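Hovitz Street Units: Common Areas and Unit 10
Inspection checklist with comments
Inspected by: Radosław Kozłowski
Accompanied by: Vsevolod Vakulenko (owner, Unit 10)
Date: 23/08/2026
Previous inspection: June, by Stosik Building Services

Ratings used: OK, Monitor, Repair, Not checked. Comments are given where the rating alone would not tell you much. This is a visual check only. No linings were removed and no furniture was shifted except where noted.

1. ENTRY AND STAIRS

1.1 Front door closes and latches by itself: Repair
Closer arm is leaking oil and the door stops short of the latch. You have to pull it the last bit. It was listed in June as Monitor and has got worse. Replace the closer, don't adjust it again.

1.2 Stair treads and nosings: OK
Nosing on the second flight has been re-fixed with longer screws. Firm underfoot.

1.3 Handrail: Monitor
Slight movement at the bottom bracket. Plug in the brickwork is probably loose. Still safe to lean on today.

1.4 Stair lighting: OK
All fittings working. Timer is set a bit short for anyone carrying shopping up to the top floor. Owners may want to lengthen it.

1.5 Exit path clear: Repair
Pram and two bikes on the first landing. Vsevolod will speak to the tenants. Bikes go in the rack under the carport.

2. SMOKE ALARMS AND FIRE

2.1 Hallway alarm, Unit 10: OK
Tested with the button. Loud enough in both bedrooms with the doors shut. Date on the base is within its service life.

2.2 Interconnection: OK
Pressing one sets off the other. Both stopped when silenced.

2.3 Extinguisher, ground floor: Monitor
Gauge is in the green. The tag has no punch mark for the last service, although Stosik's invoice includes it. Ask them to confirm and stamp the tag.

2.4 Fire blanket, kitchen: Not checked
None fitted. Not required here, but the owner asked and I would put one on the wall away from the cooktop, near the door.

3. CEILINGS AND WALLS, UNIT 10

3.1 Living room ceiling: OK
Old water mark near the light was sealed and painted. Moisture meter reads the same there as in the rest of the room.

3.2 Cornices: Monitor
Hairline gap along the north side of the living room. Same length as the pencil marks left in June. Leave the marks where they are.

3.3 Corners where the ceiling meets the wall: OK
Checked with a torch in each room. Surface dry to the touch, no soft spots. Meter readings normal.

3.4 Timber-look panelling: OK
Pressed along the edges and tapped by hand. No drummy sections and no swelling at skirting height. The owner wants to paint over it. It should be sanded lightly and primed first or the paint will peel.
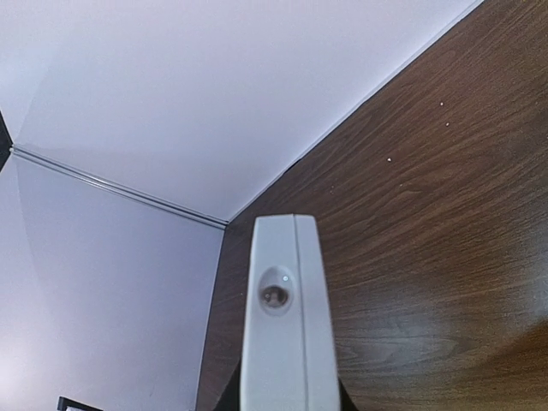 Item 3.4: ceiling, wall and wood-grain panel, Unit 10.

3.5 Bathroom ceiling: Repair
Mould spotting above the shower. Exhaust fan runs but won't hold a sheet of toilet paper against the grille. Clean the fan first and test again. If it still won't hold, replace the fan. Wash the ceiling down before repainting, and use a bathroom paint.

3.6 Picture hooks and shelves: Monitor
Bookshelf in the second bedroom is tall and not fixed to the wall. Fit two angle brackets into studs. There is a child in the unit every second weekend, so I'd do this one early.

4. ELECTRICAL (visual and push-button only)

4.1 Safety switches: OK
Both tripped on the test button and reset. Labels on the switchboard are handwritten and fading. Rewrite them.

4.2 Power points: Repair
Cracked faceplate behind the fridge. Fridge was pulled out to look. Licensed electrician to replace. Don't use this point in the meantime. The fridge is now on the one beside the pantry.

4.3 Power boards: Monitor
One board plugged into another behind the television. Heater must not go on either of them. A 2000 watt heater wants its own wall point. Vsevolod has moved the heater and will get a single longer board for the rest.

4.4 Light fittings: OK

5. KITCHEN AND LAUNDRY

5.1 Cooktop ignition and flame: OK
Even blue flame on every burner.

5.2 Rangehood filters: Repair
Heavy grease. Soak in hot water and detergent, dry fully, put back. The owner says it was done at Christmas. It needs doing more often than that with the amount of frying.

5.3 Under-sink plumbing: OK
Bultar flexible hoses, no rust on the braid, no drips with both taps running. Write the fitting date on a tag so the next person knows their age.

5.4 Dryer lint and venting: Monitor
Lint filter clean. Behind the dryer is not. Vacuum it out.

5.5 Cleaning products: Repair
Bleach and oven cleaner stored at floor level in a cupboard with no latch. Move to the high shelf or fit a latch.

6. WINDOWS AND BALCONY

6.1 Window restrictors: OK
Bedroom windows held when pushed hard. Gap measured at 120 mm, which leaves very little to spare under the limit, so check the screws again next time.

6.2 Balcony balustrade: OK
No rust at the base plates. Solid when pushed.

6.3 Balcony drainage: Monitor
Leaves in the outlet. Cleared by hand during the visit. Pot plants are sitting right over the fall. Shift them to the other end.

6.4 Climbable items near railing: Repair
Plastic storage box against the balustrade. Moved inside during the visit. It has to stay there.

7. ACTIONS

Front door closer: Ugwu Locks to quote. Owners' group to approve.
Handrail bracket: re-plug when Ugwu are on site, if they'll do it.
Landing: Vsevolod, this week.
Extinguisher tag: Stosik.
Faceplate behind fridge: electrician, urgent.
Bathroom fan: Vsevolod to clean and retest, then ring me.
Bookshelf brackets: Vsevolod.
Rangehood, dryer, cupboard latch: tenant, with a reminder in writing.

Not accessed on this visit: roof space, meter cupboard (padlocked, key with Stosik), storage cage. Please have the key on hand for the next inspection.

Signed: R. Kozłowski
Copy to: V. Vakulenko, owners' group file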